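I watched the whole thing twice, once live on Sunday and once on my laptop with the sound off, and I still don't buy it. Irkadier won by a goal, the comments are full of people talking about a corner being turned, and I seem to be the only one who thinks we got away with it.

Start with the first half. We had the ball a lot. Fine. We had it a lot in front of our own back four, going left, then right, then left again, while Boonchu sat in two tidy lines and waited. I counted the passes our two center backs played to each other before halftime, because I'm that kind of person, and I quit when I had more than 300. All right, I quit well before that, it only felt that way. But the point stands. If your center backs are your busiest players, you are not running the game. The other team is letting you think you are.

Then there's the goal. Anas Belkadi gets the credit and I'm happy for him, he's a nice player and he works hard. Watch the replay, though. The cross is behind him, he takes a swing at it with the wrong foot, it comes off a defender's hip and the keeper has already gone the other way. Write that up as "clinical" if you want. I saw the word three times on Monday. The same shot last month against Molter went into the parking lot.

What bothers me more is how we defended the lead. From the 60th minute on we dropped deeper and deeper, and when the second midfielder came off we didn't have anyone picking up the runner from their left side. He got loose four times. Once he hit the post, once he fell over, and twice he passed when he should have shot. A better team scores two of those. Jotus would have scored three, and guess who we play next.

I know what the answer to this is, because Essam Abdel Rahman gave it after the match. Good teams find a way. I've been hearing managers say that since I was a kid and it has never once told me anything. Which way did we find? Their guy hit the post! I like Abdel Rahman more than most people do, and I thought he was right to drop the captain in March when everybody was screaming about it. But he has now told us after five straight matches that he's pleased with the shape, and we've looked shaky in every one of them.

The attendance was announced as 2243. I was there with my brother-in-law on the east side, where there were whole rows you could have stretched out and slept on, and I'd like to know who got counted. Season tickets that didn't show up, I guess. The club does this every year around the time the renewal letters go out, and then the letter talks about "growing support."
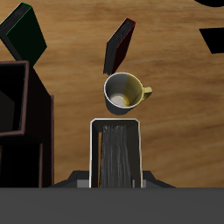
And the renewal is going up again. It's 517 for the two of us if we keep the same seats, and for that we get the same broken hand dryer and a free scarf. My brother-in-law has already paid. He says you can't complain about a team that's winning. I say that's exactly when you should, while there's still some credit in the bank and people aren't panicking.

So what would I change? Put the kid on the right from the start and leave him there for ninety minutes. He got twelve on Sunday and he was the only one who ran at anybody. Move Belkadi back into the middle, where he doesn't have to wrestle defenders who are a head taller than he is. And please, someone stand on the edge of our own box at corners. We cleared six of them and every single one dropped to a Boonchu shirt.

I don't expect any of that to happen. Same eleven next week, probably, and the same speech afterward if we sneak another one. I'm predicting 2-0 Jotus, with both goals coming down our right side. I'll be in my usual seat, and if I'm wrong I'll put it at the top of the next post.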